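Living With the Robot Arms in the Packing Room: Tips From Our Shop

Posted Dec 21, 2018 by Liudmyla Hrynyshyn

I have been packing and shipping at Prasach for long enough to remember when the tape came on rolls so stiff you had to warm them on the radiator, so when the arms arrived I will admit I went home and grumbled to my sister for a whole evening. Well, we've got used to each other since then, and a few people from other shops have written in asking what changed and what we do differently now. I've put our little habits together here, and you're welcome to borrow any of them.

Fold your box flaps all the way back. I used to leave them standing up, and for hand packing that's fine, but a gripper needs a clear way in. Crease each flap outward with the side of your hand, and run an extra strip of tape along any edge that feels soft. If a box springs back at you, set it aside for hand packing and take another one.

Keep the shipping label flat and on the front. Tsz-kin Tseng taught me to smooth it from the middle out with an old plastic card, the same way you'd put up shelf paper, and I haven't had a wrinkled one since.

Strap your cables, and then strap them again where they bend! Leave a bit of slack at every joint – a cable that looks tidy when the arm is folded can pull tight when it stretches out. Ours get a look every morning with the power off, before the coffee is even ready.
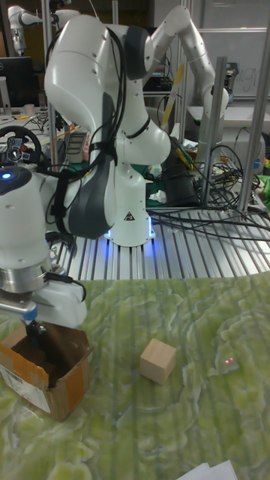

Did anybody lose their job when the arms came in?
We kept everyone, though the jobs moved around a good deal. Two of us now do setup and checking where we used to do nothing but fill boxes, and Kai-wen Huang went over to returns, which he had been asking for anyway.

The change I feel most is in my shoulders. A full shift used to mean lifting and reaching until I could hardly hang up my coat, and now a lot of my day is looking, listening and fixing small things. It's a different sort of tired, more in the eyes, and I'd tell anyone starting out to get up and walk to the far door and back every 50 minutes or so help you, you'll end up with a headache by supper.

Keep a notebook by the station. Kulsoom Niazi started ours in January and it has saved us no end of arguing. Write down what stopped, what you tried, and who you told. The evening people read it before they touch anything, and they write back to us, sometimes with very good drawings.

Practice with something plain. When we change a setting we try it first with a simple block that has no give in it, and only afterward move on to the customers' things. Glass and anything in a soft bag still gets packed by hand at our place, and I'm happy to keep it that way.

Tie back your hair, take off the lanyard, and never reach across while the power is on, even for a dropped pen. Learn where the stop button is with your eyes shut. New people at our shop do this on their first morning, and they laugh, but they remember.

One more, for whoever sweeps up: go around cords with a hand brush, and leave the wide broom for the aisles.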